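Kostgate Support – Ticket log
Product: Jullon handling rules, release 4
Component: Two-handed bin work, mixed contents
Reported by: Trirklow site
Opened: 10/11/24
Status: Closed, rule text amended
Severity: Medium (work may continue with restrictions)

Summary

The site reports that the bin handling rules give two different answers for the same job. Section 6 says that one hand must hold still at the rim while the other is inside the bin. Section 9 says that both hands may be inside the bin if the contents are touching each other. The site has been stopping the job whenever both sections apply, and wants to know which one wins.

Site setup as reported

Legged robot with two arms and fingered hands. Plastic bin placed on the floor. Contents are mixed: cardboard boxes together with items of irregular shape. Carpeted floor. Control software is Xenos, standard install, no local changes declared.

Entry 1 – Support

Please confirm the following before we go further.

Which release of the handling rules is loaded. Release 3 had no section 9, so a mixed set would explain the conflict.
Whether the stop is raised by Xenos or by the person supervising.
The hand speed limit set for work below the rim.
Whether the bin is fixed to anything.

Entry 2 – Site

Release 4 is loaded on both the controller and the supervisor's tablet. The stop is raised by the supervisor, not by Xenos. Xenos logs a notice (code 54) and carries on. Speed limit below the rim is the default. The bin is not fixed. We were not aware that it had to be.

Position of the hands at the point where the supervisor has to decide:
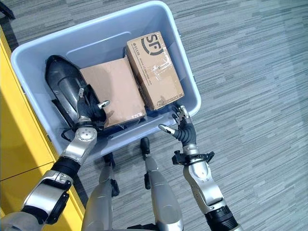
Attachment 1. Left hand at the black item, right hand open at the near rim.

We read this as a section 6 case. The second supervisor reads it as section 9, on the grounds that the contents lie side by side and moving one is likely to move the next. Both readings can be defended from the text. The argument takes longer than the job.

Entry 3 – Support

Thank you. Code 54 is a notice and does not ask for a stop. It is raised when the planned path of the second hand comes within the rim margin while the first hand is below the rim. Xenos treats this as normal. The handling rules are stricter than the software, and that is intended, but the rules should not contradict each other.

On the two sections:

Section 6 was written for bins holding one kind of item. Its purpose is to keep one hand free to steady the bin. "Hold still" means no commanded movement. It does not mean that the hand must be touching the rim.

Section 9 was added for mixed contents. Its purpose is to let the second hand support an item that would otherwise fall or be dragged when its neighbour is lifted. It was meant as an exception to section 6, but the text does not say so.

Attachment 1 on its own does not meet the section 9 test as we intended it. Items lying next to each other are not enough. The test should be whether the item to be lifted carries the weight of another, or is trapped by it. We accept that "touching" is the word used in the text and that the second supervisor has applied it correctly.

Interim instruction until the text is changed:

1. Treat every bin as a section 6 bin at the start.
2. One hand enters. The other stays at the rim with fingers open and no commanded movement.
3. If the supervisor sees that the item is trapped or is bearing a load, pause, record "9" in the job note, and allow the second hand to enter.
4. When the item is clear of the rim, return to step 2.

A pause is a hold in place. It is not a stop. A full stop drops the job and requires the bin to be checked again from the beginning, which is the likely source of your lost time.

Entry 4 – Site

Interim instruction in use. Steps 1, 2 and 4 cause no trouble.

Step 3 depends on what the supervisor can see. From the supervising position the hand covers most of the item being worked on. We have been using the view from close to the hand, which gives the fingertips well enough but leaves the supervisor to work out which surface belongs to which object. Example attached.

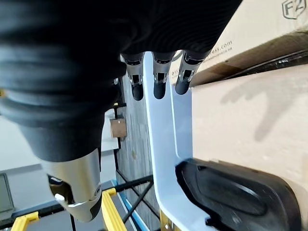

Kostgate field desk adds that the same complaint came in from a second site in January, and that the rule should name the view the supervisor is expected to use. As it stands, two supervisors can follow step 3 properly, look at different views and reach different answers, and neither of them has broken a rule.

Entry 5 – Support

Agreed with the field desk. The rule will name the view.

Proposed wording was circulated to the site with these points:

The head view decides whether an item is trapped or bearing a load. It shows how the items lie in relation to one another.
The close view decides whether the fingers are clear of neighbouring items before they close. It is not to be used for judging load.
If the head view is blocked by a hand or an arm, the supervisor withdraws that hand to the rim and looks again. The supervisor does not fill the gap from the close view.
Shadows in the close view are not to be read as contact. This was raised by our own testers. A shadow of the fingers on a pale surface can make the gap look smaller or larger than it is.

Two further matters came up during review and are recorded on this ticket for convenience.

First, the loose bin. Release 4 does not require a bin to be fixed. It requires that the bin "shall not move by more than the rim margin during handling". On carpet this is normally met for cardboard contents, but it has to be tested and written down. The test is a push at the near rim with the flat of one hand, 4 times, with the contents in place. If the bin has moved beyond the margin at the end, fix it or add a mat. Repeat the test whenever the bin is put on a different floor.

Second, objects standing close to the bin. Section 3 asks for a clear space of 400 mm on the side from which each arm enters. Furniture within that space is permitted only if it has been entered in the workspace model. Please check whether your cabinet is in the model. An arm that passes over the edge of a cabinet on its way to the bin is acceptable if the cabinet is entered at its true height. It is not acceptable if the model shows open floor there, whatever the outcome of earlier runs.

Entry 6 – Site

Cabinet checked. It was in the model, but at the position it had before the area was rearranged. Corrected and reloaded. Code 54 still appears, as expected.

Push test done on the carpet and entered in the site record. Bin stayed within the margin. No mat fitted.

Question on the wording: what does the supervisor do with a hollow item, such as footwear or a sleeve, where a finger could go inside the opening? Section 9 is silent and section 6 only says "outer surfaces".

Entry 7 – Support

Fingers stay on outer surfaces in all cases. Going inside an opening is a separate grip type and needs its own approval under section 11, because release on a full stop cannot be relied upon if a finger is hooked inside. The same applies to straps, loops and handles. If a strap is lying loose in the bin, the item is gripped by its body and the strap is left to follow. Before the hand leaves the bin, the supervisor checks in the head view that the strap is not caught under a neighbouring box.

A cross-reference to section 11 has been added to both section 6 and section 9.

Entry 8 – Site

Accepted. One request – could the job note offer "9" as a tick box? Typing it during a pause is awkward with gloves on.

Entry 9 – Support

Passed to the Xenos tablet team as a separate request. It will not hold up this ticket.

Final rule text, as amended

6.2 While one hand is below the rim, the other shall remain at the rim without commanded movement, except as allowed by 9.1.

9.1 The second hand may enter the bin where the item to be lifted is trapped by another item or is bearing its weight. Contact between items is not in itself sufficient.

9.2 The decision under 9.1 shall be made from the head view. Where that view is blocked, the blocking hand shall be withdrawn to the rim before the decision is made.

9.3 The close view shall be used to confirm finger clearance only.

9.4 The decision shall be recorded in the job note during a pause. A full stop is not required.

Actions for the site

Replace the printed copy of sections 6 and 9 at the supervising position. Brief both supervisors on 9.1 and 9.2. Keep the push test record with the workspace model. Raise a new ticket if code 54 appears together with any stop code, as that combination is not covered here.

Resolution code: Documentation fault, corrected
Linked requests: Tablet tick box (open), section 11 grip types (open)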